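Trumcombe, eight in the morning, and the queue is already out past the bike rack. Eleven degrees, drizzle. People want rolls.

I came in March to write about a bakery and ended up writing about lunch. School lunch, office lunch, the lunch you eat standing up. The town has 2,104 people and until two years ago it had nowhere to sit down at midday except the pub, and the pub does chips. Good chips. But still.

Then Okora opened. Small place, old shoe shop, the shelving still up on one wall. Lovisa Westerberg runs the kitchen, Torunn Wallin does everything else. Sixteen seats. One soup, one hot dish, bread, something sweet if there's flour left over. You pay at the door and clear your own plate.

"I didn't want a menu," Westerberg says, chopping. "A menu is a promise. I get leeks, it's leeks."

It was leeks. Leek and barley, a lot of pepper, a spoon of sour cream going pink at the edges from the beetroot somebody had put on the side. Best thing I ate all week and I ate a fair bit.

The sums are tight. Soup is cheap to make and slow to serve, and the gas bill came in at nearly double what they'd planned. Wallin keeps it all in a blue exercise book and reads bits out when she's cross. They need 300 lunches a week to stay open through winter. Some weeks they make it. The week of the roadworks they didnt get close.

What helps is the noon crowd from Torvik, the joinery up the hill, who come down in one van and eat fast. What helps more is families. Sumeya Bogale brings her two after nursery and has done since the first month. She grew up eating from one big shared dish and thinks the British packed lunch is a lonely thing. A box, a lid, a corner of the playground. "You can't pass anybody anything," she says. Her youngest had orange soup down both sleeves and was passing everybody everything.

Not everyone's keen. Embla Kvam has sold sandwiches from a hatch near the station for years and reckons the town can carry one of them, not both. She's civil about it. She also eats at Okora when her hatch is shut, always the corner stool, always seconds.

I asked Mirjam Aigner, who wrote a short history of canteens and lives over the border in the next valley, wether places like this last. Some do, she says. The ones that go under tend to go in the second winter, when the novelty's off and the boiler breaks. Okora is past its second winter. Just. The boiler's making a noise.

By two the pans are scraped out and Westerberg is writing tomorrow's soup on the back of an envelope. Parsnip, crossed out. Carrot, question mark.

Children eat more when the food comes to them in bits, Bogale reckons, and I've seen enough now to believe her. Bread here, cheese there, carrot well away from both. No sauce touching. At home she skips plates half the time and puts it all straight on a tray, and I can see the sense in it: a low rim to stop the peas, a round corner, a rabbit drawn in plain grey outline to be uncovered one mouthful at a time. Mine get the same now, most teatimes. The soup still goes in a bowl.
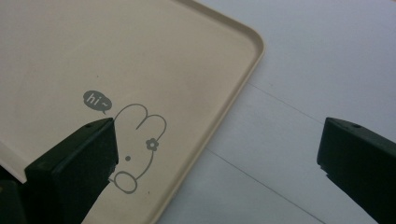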